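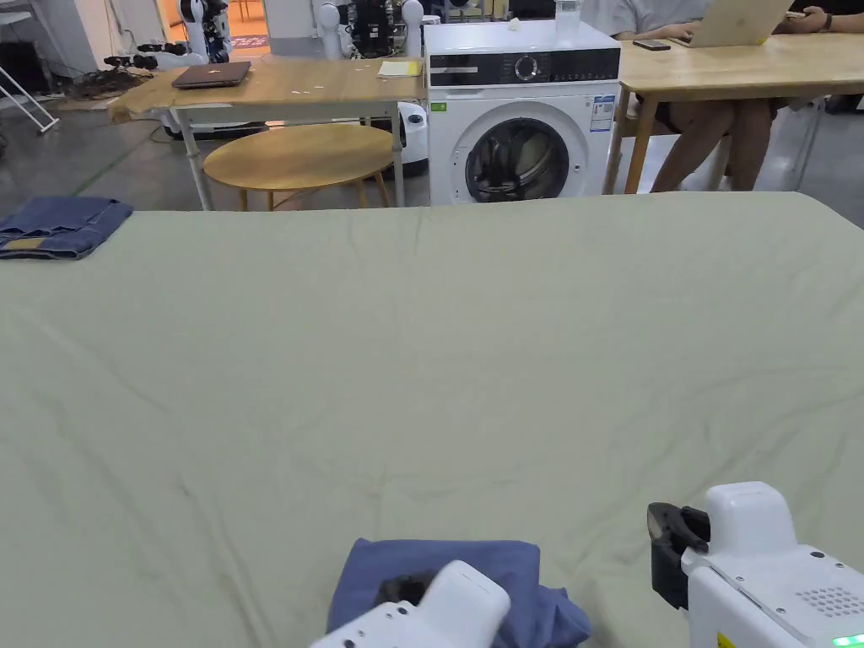 Gøran Amundsen wrote to us that his left gripper had started letting go of thin cotton at the corners, and that new pads only helped for a day. He asked whether the spring was worn out. It was the jaw alignment. The pads had been fitted with one finger sitting slightly forward of the other, and the steps for setting that right are under Changing the pads.

Home Grippers Spare parts Service Contact

Vivano Hand-Held Gripper Pair

The Vivano pair is a set of two hand-held grippers for working with clothing and other soft goods on a table. One goes in each hand. The operator picks up, folds and lays down the garment with the jaws, and the motion is recorded for use on a robot. The set is built by Sawatzky and is sold and serviced by Rirbridge from the Pillmont workshop.

Price per pair: $2,149
Warranty: two years on housing and electronics. Pads and springs are wear parts and are not covered.
Included: two grippers, one charging dock, one spare pad set, one hex key, one alignment gauge

Setting up the table

Use a table that doesn't rock and that the operator can reach across without leaning on it. Cover it with a plain sheet in one color. Pull the sheet flat and clip it underneath. Small wrinkles are fine, but a deep fold will get picked up along with the garment, and the operator will end up dragging the sheet.

Leave a clear area in front of the operator and keep finished items off to one side. Denim and other heavy items can be stacked near the edge. Don't stack them where the other gripper has to pass.

Charge both grippers fully before first use. Switch on the left one first and wait for it to connect, then switch on the right. If they are started together, they sometimes swap sides in the software. Restart both if this happens.

Zeroing the jaws

Zero the jaws each morning and after any pad change.

Hold the gripper with nothing between the fingers. Close the trigger all the way and hold it. Press Zero in the software, release the trigger, and wait until the opening value stops moving. Repeat with the other gripper.

A closed reading that drifts during the day usually means lint behind the pads. Clean them before you zero again, or the error will be stored.

Cleaning

Cotton and fleece shed a lot of lint, and most of it ends up at the base of the fingers. Brush it out with a dry toothbrush at the end of the day. Wipe the pads with a damp cloth and let them dry with the jaws open. Don't use alcohol on the pads. It hardens them, and they will slip on smooth fabric.

The housing can be wiped with mild soap and water on a cloth. Keep water away from the small openings in the housing and don't blow them out with compressed air. Leave the warning label where it is. If it can no longer be read, we will send a new one free of charge.

Changing the pads

Replace the pads after 200 hours of use, or sooner if the surface looks shiny. Always change both pads on a gripper together.

1. Switch the gripper off.
2. Loosen the pad screw on each finger with the hex key supplied. It doesn't have to come all the way out.
3. Slide the old pad forward and off. Scrape away any leftover adhesive with a fingernail or a plastic edge.
4. Slide the new pad on until it stops.
5. Place the alignment gauge between the fingers and close the jaws on it gently. Both tips should touch the end of the gauge.
6. Tighten the screws with the jaws still closed on the gauge.
7. Remove the gauge and zero the jaws.

Step 5 is the one people skip. Check the result on a thin cotton T-shirt, picking up a single layer at the hem. If the cloth turns in the jaws as you lift, loosen the screws and go back to the gauge.

Trigger spring

A weak spring shows up as jaws that open slowly or stop short of fully open. Clean the pivot first and try again. Springs can be replaced by the user, but the housing has to be opened, and during the warranty period we would like you to send the gripper in. Send both grippers if you can, so they can be matched before they go back to you.

Service at Pillmont normally takes 8 working days. Put the serial numbers and a short note about the fault in the box. Keep the dock unless the fault is with charging.

Spare parts in stock: pad set, trigger spring, alignment gauge, hex key, dock power supply.

Last updated: November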